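Filed under: Data collection / Kitchen tasks / Gallery

Washing glasses by hand: gathering first-person examples for Nerico
Posted Wednesday by the Wusska project desk

Nerico is the learning system we are building at Wusska for two-handed household work. It learns from recordings of people doing ordinary chores, taken from the point of view of the person doing them. The arm that will eventually run it is still on a bench at Parmont. Most of the effort this season has gone into collecting examples.

The target for the kitchen set is 3,000 usable episodes. An episode is one chore unit from start to finish: one glass washed and put down, one plate wiped, one drawer sorted. Glass washing makes up the biggest share of the set and has been the slowest part to collect, mainly in the review.

We chose glassware for a few reasons. Clear glass is hard for the vision side of the system, especially with something coloured moving around behind it or inside it. Embossed glass is harder again, as the pattern breaks up the outline and throws small highlights. A tumbler also needs both hands for the whole job. One hand holds and turns while the other scrubs, and the system has to learn the two together.

Collectors work in real kitchens at a normal counter. They are asked to wash the way they usually would, at their usual speed, and to keep both hands in view when they can. We don't tell them which hand does what or how to hold the glass. Early on we did give them a fixed method, and the recordings came out stiff and nearly identical. Nerico trained on those did well on the same glass in the same spot and poorly everywhere else. The written method was dropped in March and the instruction sheet is now 2 pages, most of it on storage and privacy.

Spills, rings and drips on the counter stay where they are during a session unless the collector would normally wipe them up. Jewellery is fine. Sleeves should be pushed up past the wrist so the annotators can see the joint.

The views below are all from one counter. Larger versions are in the shared folder under Kitchen, Glassware, Embossed.

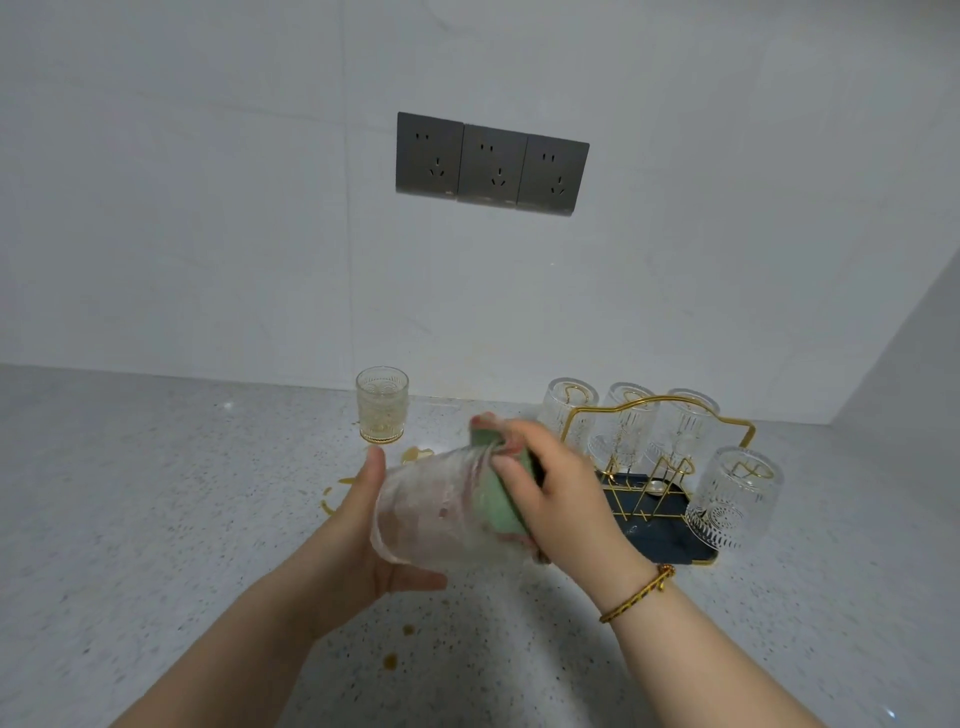

Sponge in the mouth of the tumbler, suds on the outside. 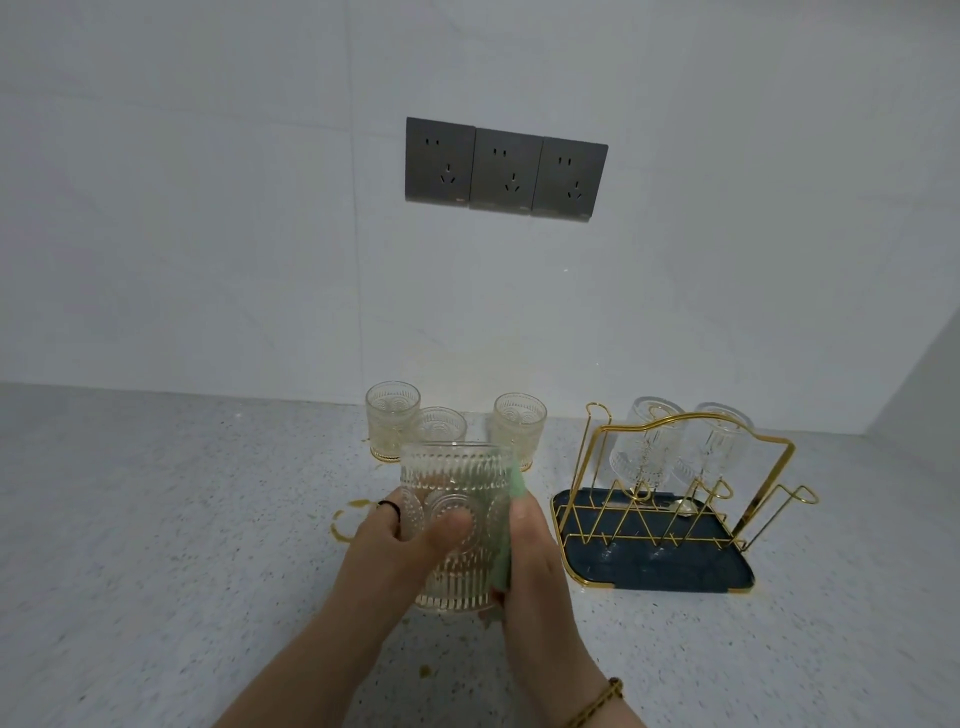

Both hands on the glass, sponge against the side. 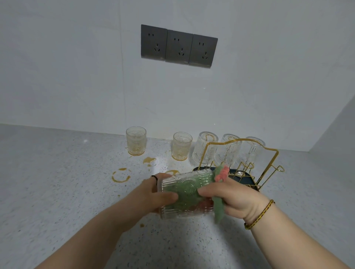
Top to bottom: scrubbing the inside, scrubbing the outside, and wiping with a green cloth. Gold drying rack to the right in all three.

Notes for annotators

Each episode is cut into short labelled segments. For glass washing the labels are pick up, wet, soap, scrub inside, scrub outside, rinse, wipe, hang and set down. An episode doesn't need all of them. Some collectors soap the sponge and skip the glass, and plenty never wipe. Label what is there and leave the rest blank.

Where the holding hand turns the glass during a scrub, mark the turn as a separate event inside the segment. Small shifts of the fingers don't count. If you can't decide, look at the pattern on the glass. On embossed tumblers the raised shapes make a turn much easier to spot than on plain ones.

The tool gets its own field. Sponge, cloth, brush and bare hand are the four choices at the moment. Colour goes in the free text box. Please don't guess at material. "Green cloth" is enough.

Mark the hand outline even where it is seen through the glass. The Kiiskinen labelling tool has a separate layer for this, and it should be used for fingers, sponges and cloths showing through a clear wall. Several batches came back with these merged into the main outline, and they had to be redone. Suds that hide the glass go on the occlusion layer, not the object layer.

Other glasses on the counter or on a rack are labelled once per segment, with a note for upright or upside down. Liquid left in a glass is labelled only if its level can be made out. Spills get a single outline each. Droplets can be skipped.

Review

The usual reasons for rejecting an episode are hands dropping out of view, a view that swings away to something else in the room, and a person's face showing up in a reflection. The last one comes up more than expected around taps and kettles. Faces are an automatic reject and the file is deleted the same day.

A typical collector session runs 45 minutes including setup. Roughly 11 episodes from a session make it through review, though it depends a lot on the kitchen. Narrow counters with a wall close behind tend to do better, as the collector stays in one place.

Lighting is not corrected before training. Reviewers have asked about this a few times. The files go through at the brightness they were recorded, and any adjustment is made at training time so that it can be changed later.

What's next in the kitchen set

Stemware starts in December, along with mugs and small bowls. We also need more left-handed collectors and more kitchens with dark counters. Nearly everything in the glassware folder so far was gathered on light grey or white surfaces, and Nerico has trouble finding the base of a clear glass on black stone.

Racks are the other gap. Hanging a glass upside down on a wire prong is a different motion from standing it on a mat, and there are few good examples of it where the hand doesn't hide the prong. Collectors with an upright rack at home are asked to put it to one side of the work area and let the glass drain there before the next one is picked up.

The first training run on the full glassware folder is planned for after the stemware batches are in. Results will go up on the Parmont page.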